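The Trirorano Turn-Off
A short story

At ten to five the lorry carrying the garden furniture gave up on the inside lane of the Hondar bypass, and by five o'clock I had learnt the registration number of the car in front by heart.

I wasn't in the traffic, you understand. I was in the traffic room, two floors above a carpet shop, where I read the travel news for the local station. I had it on the big screen. From camera four you could see the whole thing laid out like a bad idea: two lanes, a great many roofs, and a stack of patio chairs sliding very slowly off a trailer into the path of people who already owned patio chairs.

"Delays on the Hondar bypass," I told the region, "where a broken-down lorry is blocking one lane. Allow extra time."

Allow extra time is the only advice we have. I had been giving it for eleven winters. It is always given to people who have already left.

The phone rang. It was a listener. We had a core of listeners who rang, and this one rang more than most. She sounded as if she was eating toast.

"It's both lanes," she said.

"I've got one lane on the camera."

"You want to look again, love."

I looked again. A man in a good coat had stopped in the outside lane to help with the chairs. He had put his hazard lights on, to show that he meant well. Behind him the outside lane was closing up like a zip.

"Update on the Hondar bypass," I said at five past. "Both lanes are now blocked. There is garden furniture in the road. Drivers may wish to divert through Plastholm."

I should explain about Plastholm. Plastholm has one street, a church that sticks out into it, and a set of temporary lights that had been there long enough to have a bird nesting on top. In August you can get through it in four minutes. On a wet evening, with the school orchestra unloading outside the hall, you can get through it in your forties.

I knew this. I lived in Plastholm. I sent them there anyway, because it was on the card. The card was taped to the desk, it had been typed by the man who did the job before me, and it said IF HONDAR SHUT, PLASTHOLM. He had retired to an island with no roads on it, and until that evening I had thought this was a coincidence.

By quarter past the first of them had arrived. There was no camera in Plastholm, but there was my neighbour, who rang.

"There's a coach outside my house," he said. "There's a coach outside your house as well. I think it's the same coach."

"It'll move in a minute."

"The driver's got out. He's looking at your roses."

I put a record on and had a think.

The trouble with a traffic jam is that it has no author. Everyone in it blames the person ahead, and the person ahead blames the council, and the council was, as it happens, in the jam, coming back from a site visit to look at the temporary lights. I had always enjoyed this about my work. I only ever reported on things. Now I had three hundred cars in my own street, and every one of them had come because I asked nicely.

The toast woman rang back.

"I'm in Plastholm," she said. "You sent me."

"You could have stayed on the bypass."

"I wasn't on the bypass. I was at home. I came out to see."

This happens more than you would think. We say avoid the area and a certain kind of person puts their shoes on.

At half past five I had the station manager in, standing behind my chair with his arms folded. He had a sandwich waiting in a car that was waiting in Plastholm, his wife being at the wheel of it. He wanted to know whether there was another way round.

There was. It wasn't on the card. You could come off early, at the Trirorano turn-off, go down past Hamann's the feed merchants, and follow the lane along the river until it dropped you out behind the hospital. Hardly anyone knew it. I knew it because I drove it every morning and every night, on my own, with the window down, and in eleven winters I had met two tractors and one horse.

I had never mentioned it on air. I don't think I had ever said the word Trirorano into a microphone. Whole summers had gone by, whole floods, a circus lorry on its side with a camel looking out of it, and I had sat there and said Plastholm, Plastholm, allow extra time. Then I had put on my jacket, gone down past the carpets and driven home by the river in nine minutes flat.

"Well?" said the manager.

"There's nothing really," I said. "They'll just have to sit it out."

He looked at the screen. The man in the good coat had sat down on one of the patio chairs. Someone had passed him a flask. A second man had taken a second chair, and between them they had set up the table.

"My wife's in that," the manager said. "She's got the baby's prescription."

I want it understood that I held out for the length of a whole song. It was one of the long ones, too, with a guitar solo.

Then I opened the fader and told them. I told them the turn-off, the feed merchant's, the lane, the bit where the hedge comes in and you have to fold your mirror. I told them to be careful at the bridge as it was only wide enough for one. My voice, I'm told, was not steady. The toast woman said afterwards that she thought there had been a death.

The thing worked beautifully. By six the bypass was thinning and the coach had gone from outside my house, with, I later found, a cutting from the yellow rose. The lorry was towed at ten past. The men on the patio chairs were sorry to be moved on, and shook hands. Somebody sent the station a fruit basket, and the manager kept it.

I finished my shift at seven and went down to the car. The rain had stopped. I took the Trirorano turn-off as usual, with the window down, and came round the corner by Hamann's into the back of a queue.

It went all the way to the river. There were brake lights in the water. I switched off the engine, there being no point in it, and turned on the radio, where the girl who does evenings was just starting the bulletin. She is very good. She has only been with us since the spring and she speaks with great confidence.

"Slow going tonight on the river lane at Trirorano," she said, "which is proving popular. If you're heading that way, you might like to try Plastholm."

In front of me, one after another, they began to turn round.

I let them all out. I waved each of them past, like a man seeing off guests, and a few of them waved back. When the last one had gone I had the lane to myself as far as the bridge, and on the bridge there was a small blue hatchback, stopped dead in the middle with its light on inside. The driver wound down her window. She had a plate on her lap.

"I thought it was you," she said. "I know the voice. What's the hold-up?"

"You are," I said.

She considered this for a while, chewing.

"Well," she said, "you'd better ring it in."
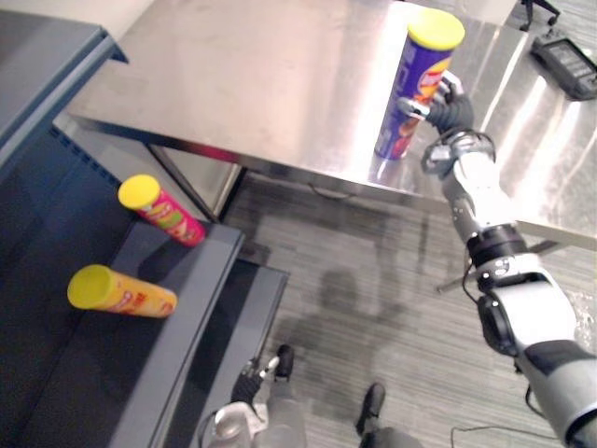 More short stories from this author
Four Thousand Cones
The Last Bus but One
Replacement Service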